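로봇동아리 게시판 > 프로젝트 > 시험관 붓기 과제 중간 공유

girkley_14
축제 전까지 색 용액 붓기 데모 끝내야 됨. 팔은 Bomeck 그대로 쓰고 제어 코드만 새로 짰음. 원격조작 데이터 140개 모음. 초록이랑 주황은 랙에 꽂아두고 노랑은 접시에 두는 배치부터 했음
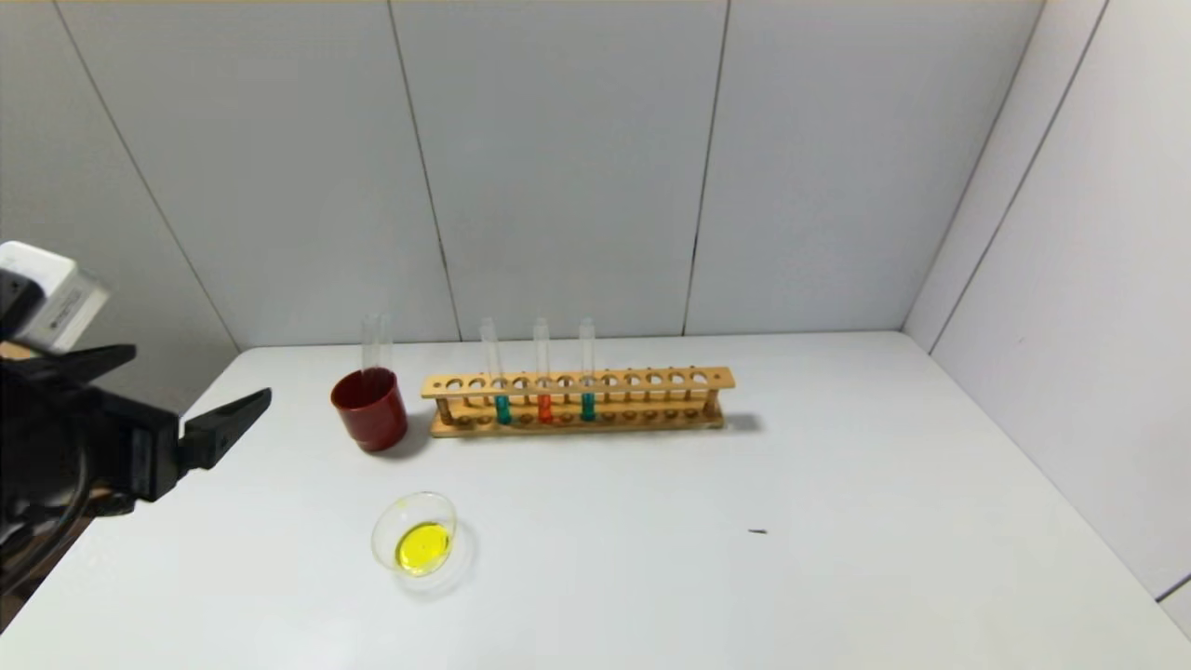 Selim Gündoğdu
140개로는 모자랄걸요. 작년에 비슷한거 해봤는데 투명한 유리는 깊이값이 다 튀어서 데이터 더 있어야 해요. 그리고 학습 스텝 몇?

girkley_14
3000. 더 돌리면 과적합 나는거 같아서 끊음

jellent
3000이면 너무 적은데;; 로스 그래프좀 올려줘요

girkley_14
그래프는 밤에 올림. 그보다 컵 잡는 동작이 문제임. 그리퍼 각도 조금만 틀어져도 랙을 칠까봐 속도를 68로 낮춰놨음. 빨간 통 든 상태에서 손끝이 랙 왼쪽 끝 바로 앞까지 오니까 여유가 진짜 없음. 랙을 오른쪽으로 옮기자는 의견 있는데 그럼 데이터 다시 모아야되서 난 반대

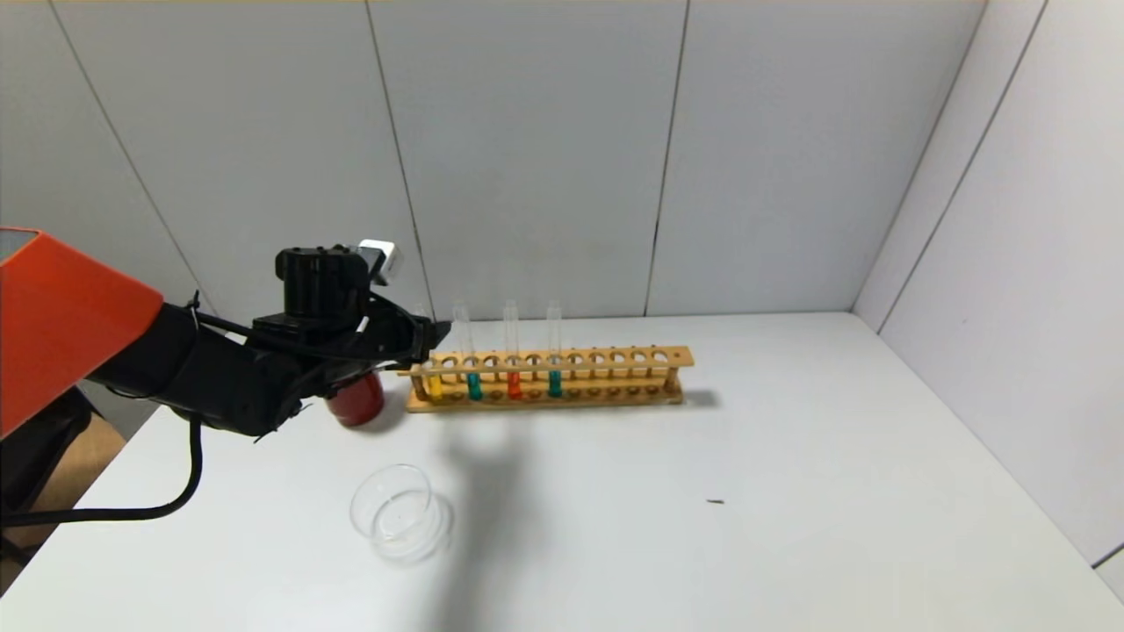

sezer
저는 옮기는데 찬성요. 데이터야 다시 모으면 되지만 심사 때 시험관 깨지면 끝이에요

girkley_14
다시 모으는거 누가 하는데요ㅋㅋ 저번에도 나 혼자 함

sezer
이번엔 저도 할게요. 오후 4시 이후면 가능

girkley_14
ㅇㅋ 그럼 일단 보류. 비커 쪽 배치는 따로 테스트중. 초록은 비커, 빈 시험관은 빨간 컵에
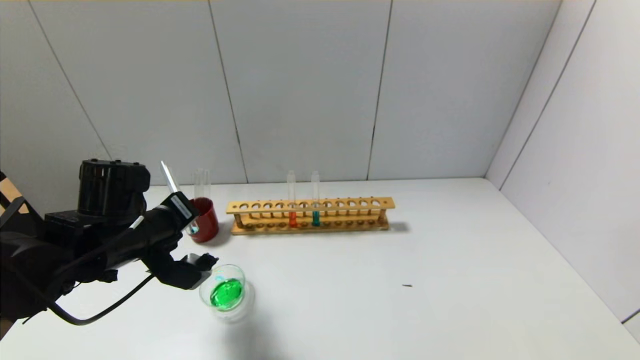
Arwel Hughes
속도 낮추는건 임시방편 같은데요. 접근 경로에 중간점 하나 더 넣고 위에서 내려오게 하면 랙 안옮겨도 됩니다. 우리 조는 그렇게 했어요

jellent
중간점 넣으면 시간 초과 안나나? 제한시간 빡빡하던데

Arwel Hughes
14초 남았어요 저희는

girkley_14
오 그럼 해볼만함. 오늘 밤에 중간점 넣어서 돌려보고 로그랑 그래프 같이 올리겟음

sezer
안되면 랙 옮기는 걸로요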